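The kettle at Clendo goes on at half past six, well before the ovens, and Ulla Söderlund has a mug in my hand almost before I've found somewhere to put my coat. She has run the kitchen side of this small ready-meals firm for a good many years (she won't say how many, and laughs when I ask), and for most of that time the job of fetching, measuring and putting back the seasonings was done by whoever happened to be standing nearest.

"You'd be stirring with one hand and reaching up behind you with the other," she says. "By Thursday everybody's shoulder hurt. We used to joke about it, but it wasn't much of a joke for the older ones, and I'm one of the older ones!"

The firm now makes 2266 meals in a good week, most of them for people living on their own, and every new recipe starts life in the trial kitchen, which looks much like the kitchen of somebody's house. It is also where the arm has been learning its way about since December. Fetching from the spice rack is its main task, and the one the cooks asked for first.
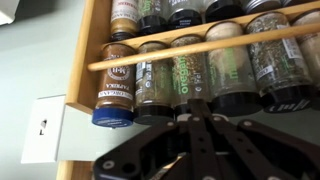 At the rack in the trial kitchen, with paprika and oregano among the jars in reach.

Ulla was against it to begin with, and she is quite open about that. When Branislav Beneš, who looks after the equipment, first brought the idea up over lunch, she told him she would sooner have another pair of hands on the early shift, and he went away and came back with a sheet of paper on which he'd written down every trip to the rack made in one working day. There were 184 of them.

"I thought he'd made it up," she says. "So I did my own tally the next day, out of pure stubbornness, and of course he was right, and I had to go and tell him so."

Branislav joins us at this point, rather shyly, with a biscuit. He calls the project Fjeld, after nothing in particular as far as I can gather, and he has a way of talking about it as though it were a slightly slow but well-meaning nephew. I ask him what has been hardest and he thinks for a long while before he answers.

"The jars are all different," he says. "People think a jar is a jar. But the lids are different, the labels are different, somebody brings one in from home and it's a bit fatter than the others. A cook doesn't notice any of that, she just picks it up. I had to start noticing."

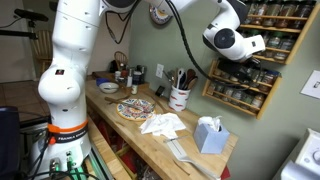
Whether anyone's job has gone is the question I had come to ask, and Ulla gets to it before I do. The answer is no, with the same number on the rota as last year, though she is careful to say that the work has shifted about, and that a couple of the younger cooks miss the fetching because it got them off one spot for a minute. What she did insist on was that the kitchen should stay a kitchen. There was some talk early on of plain steel tubs and numbered shelves, and she wouldn't have it, so the wooden worktop stayed, and so did the white utensil holder with the red chillies on it, full of ladles and spoons. "I've got to be able to cook in here," she says. "If I walk in and can't find a spoon, then we've got it the wrong way round."

There have been grumbles, naturally. The early shift found the arm too slow, and for the first few weeks people would give up waiting and reach for the jar themselves. Branislav took this rather to heart. He has since agreed with the cooks that it should fetch the next thing on the recipe while they are still busy with the last, and it was one of them, not he, who came up with that over the washing-up.

"They know the order of things," he says. "I know the motors. I should have asked them sooner."

He'd like to try it next at Flirnotside, the firm's bigger kitchen across town, where they make soups in batches of 1000 portions and the spices come in sacks. Ulla pulls a face at this. She worked there for 3 winters and thinks the floor wants seeing to first.

By now the onions are on and she has one eye on the clock, so I finish my tea and ask whether she would go back to the old way, given the choice. She takes her time over it, wiping her hands on her apron.

"My shoulder wouldn't," she says. "The rest of me would like to be asked again in the summer."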